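Brernley Players fall musical, ticket question

akettle
Does anyone know if the balcony is open for the fall show? The order form only lists the main floor.

Carol Marsden
Closed this year. The hall holds 648 with it and they are selling the floor only. Tickets are 6 dollars at the door.

bkos
It was 5 in August. When did that change?

Carol Marsden
Posted 2021-09-28. The 5 was for students. Adult price was always 6.

bkos
The flyer I have doesn't say students anywhere.
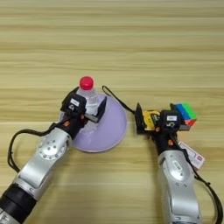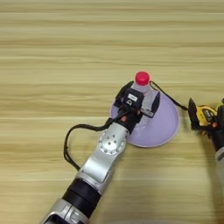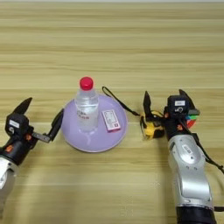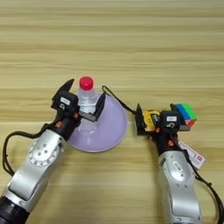
Light wood tabletop, all four

sandra_k
Mine doesn't either. I'd sooner pay more and get the balcony back. The sound is better up there.

akettle
Disagree, you lose half the lyrics. Is the orchestra live or are they using tracks again?

Carol Marsden
Live for both acts. Azra Yordanov is conducting.

bkos
Still want an answer on the flyer.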